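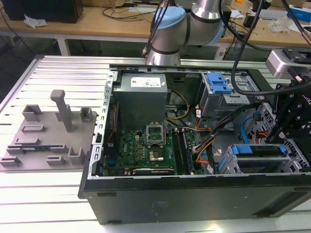 Tower on its side, arm over the top, parts plate on the left

Ticket: grip flag drops out on thin cables, Ranent controller only
Status: open

Hi all, me again with the gripper. We're trying the Ranent controller against our old Brilton one, same arm, same gripper, same desktop tower, and I've hit something odd that I can't pin on the hardware.

On fat things (drive trays, memory sticks) the two boxes behave the same. On cables they don't. With the Ranent, the fingers close, the grip flag goes true, and then on some goes it drops back to false while the position reading stays put. The job sees the false, decides it's lost the part and opens up. Annoying! I did 29 picks yesterday and got the dropout on 6 of them. The Brilton ran the same list with none.

Tried so far:
New gripper cable, no change.
Force up a notch, no change, and I don't fancy going higher near those little connectors.
Flag timeout from the default up to 900 ms. Better, I think, but it makes everything feel like wading through treacle.

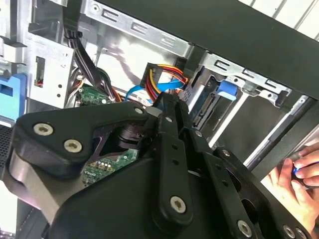

Wrist view, going in by the drive cage

I did wonder if the linkage was catching on the case on the way in, as there isn't a lot of room between the wires and the cage. So I ran the same approach in free air with a spare lead clamped to the bench, and it still dropped out. Not the case, then.

Cable pick on the blue SATA lead, from the wrist camera:
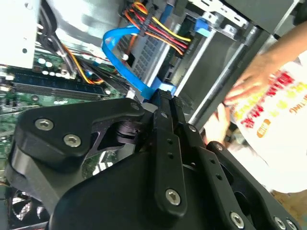
Flistater support: thanks for the detail. Could you check which polling rate the Ranent is set to? If it reads the gripper faster than the gripper updates, you can get a stale status in between, and thin parts seem to show it up more. Please try 5 ms slower than you have now, put the timeout back to default, and attach the log.
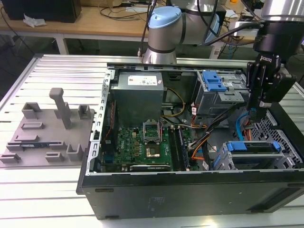 Posted by Jitpraphai, July 27, 2022

Right, polling slowed down and timeout back where it was. I've only done a short run on the blue lead so far and had one dropout, so better but not cured. Log's attached. The stale reading shows up in it just before the flag goes, if I'm reading the columns properly (the headers are a bit cryptic). Is there a way to make the Ranent want two falses in a row before it tells the job? The Brilton has a tick box for that and I can't find the same thing anywhere in the menus.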